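# Tile notebook, Platmont bench

October 2, 2026. Sorting the Koval set, second sitting. 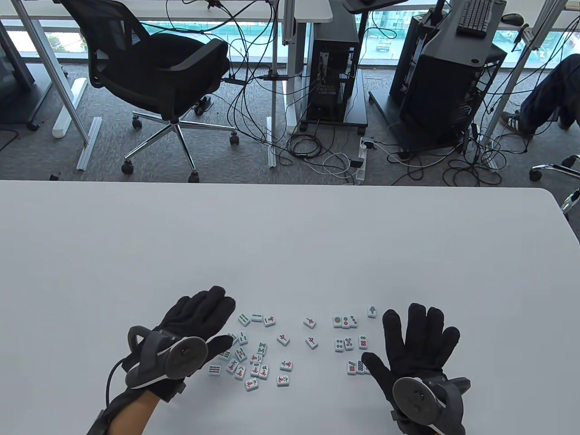 The Koval set came back from Honemdale with the inner trays gone, so everything has to be sorted by suit again before I can say what's missing. I gave up on the green felt after the first sitting and moved to the white tabletop. The pale green back edges show up well enough against it, and the printing is easier to read – green, red and blue all hold up under the bench lights. I'm working in two piles, the larger on the left. Still plenty of red characters mixed in with the bamboos there. They should have come out first, being the easiest to spot.

Order for the rest of the set:

1. Characters out, lined up low to high.
2. Bamboos next. Keep the "W"-shaped one with them. I put its twin in the wrong row last time.
3. Circles.
4. Winds and dragons, then flowers if there are any.

Four of each when the rows are done. Gaps get a slip of paper with the tile name, no guessing from memory.

Cleaning: damp cotton cloth, plain water, dry right away. No alcohol on the printed faces. I tried it on a spare from the Grerdale box and the red lifted a little at one corner. That spare is in the envelope marked 198 if anyone wants to look at it. Soft brush for the edges where the green meets the white – dirt sits in that line and the cloth skips over it.

The Grerdale tiles are close in size but not the same. Stood on edge next to a Koval tile they are a hair taller, and the green is darker. Fine for practice hands, no good as replacements. Please don't put them in the same tray, even for a minute. It took most of an afternoon to get them apart last time.

Two things still open:

- Racks. The Platmont ones are too narrow for these tiles and they lean. Need to measure before ordering.
- Box lining. The old foam is crumbling and leaves yellow dust on the backs. Felt would do, glued on the bottom only.

Honemdale wants the set back in December. Next sitting starts with the circles, and I'll write the gap list on the page after this one.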